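Home | Forums | New Posts | Members | Search

Essay collections - read in order or dip in?

marginalia_jo
31 August 2024
So I finally picked up Petro Bilyk's The Owino Letters (the fat paperback, 474 pages) and I'm stuck on how to read it. I started at page one like a good girl and by the third essay I was skipping ahead to the one on his father's barbershop, which I'd read in a magazine years ago and loved. Now I feel like I've wrecked it. Do you all go front to back?

tollgate7
Dip in, always! They were written for magazines over decades, so the order is just whatever the editor liked that week. I read the last one first and then bounced around for a month.

Stolta_reader
Have to disagree with tollgate7. Bilyk arranged this one himself and says so in the foreword. The ferry piece in part two only lands if you've met his brother earlier on. Skip around and he's just some guy on a boat.

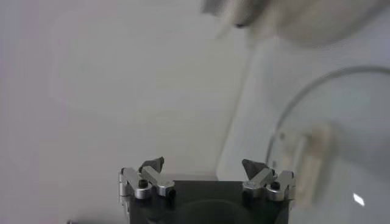 Re: read in order or dip in?

marginalia_jo
Oh no, I've already read the ferry one - and yes, I did think he was just some guy on a boat. Going back to the start tonight.

pagecount_lou
I'm somewhere in between. The first 8 essays do build on each other, so read those straight. After that it's profiles and you can do what you like. The boxing promoter one is the best thing he ever wrote and I'll fight anybody over it.

tollgate7
Better than the barbershop?? No way. The boxing one is all quotes and cigar smoke. And I still say a good essay should stand up by itself, foreword or no foreword.

Stolta_reader
Fine, but then you're reading it as a pile of clippings. Also, get the Trendon edition if you can, the Gokora one leaves out the notes and the type is tiny.

marginalia_jo
Mine's the Gokora. Of course it is. I'll report back in November at the rate I read!

Related threads
Best magazine profiles of all time
Do you read the foreword first or last?
Paperbacks with tiny type
Journalists who wrote good novels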